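Getting the two-arm cell back in shape

If you walked past the wet bench corner in June you probably heard me muttering at the Utent cell. The right arm had started closing its fingers a hair off center, and with small tubes a hair is plenty!

So I gave it a proper going-over – fasteners first, then the finger linkage, then the cable run. The flask job is my favorite test because plain water shows up every wobble in the wrist.
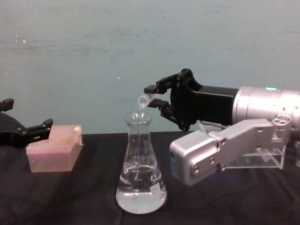 Bernice Abubakari from Sturnmont talked me through the homing routine over the phone (twice, bless her). We ended up re-teaching 48 positions, and I was surprised how many had drifted. The rack positions took the longest, and I'd do those first next time, before you're tired and hungry. 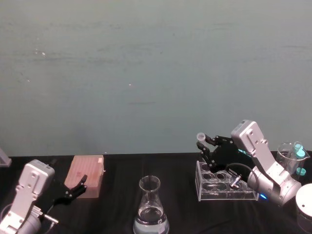 What I check now

Every 600 cycles I put a driver on the gripper screws, wipe the finger pads and look at the cable where it loops by the right gripper. If it rubs, it gets moved. I also smooth out the black cloth, as a fold under the rack can tip it enough to spoil a pick.

The layout stays the same for every check, tip box on the left and flask in the middle, so I can compare one log with the next. 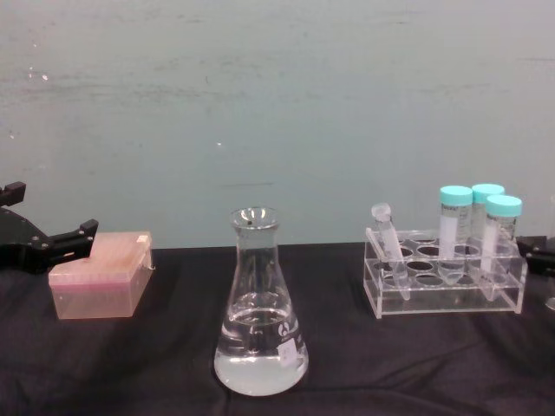 Tip box, flask and tube rack between the two grippers.

The counter read 1504 when I wrote this up, and the spare finger pads from Bollton are in the drawer under the bench. Please write it on the sheet if you take a set!
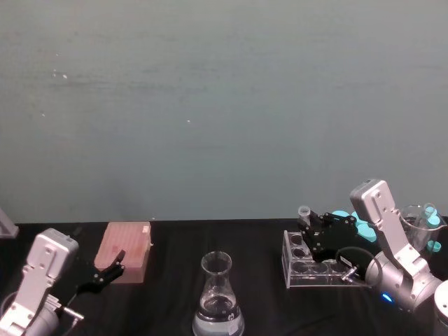 Booking the cell

Slots are open again on the usual page. Leave me ten minutes at the end of yours for the wipe-down.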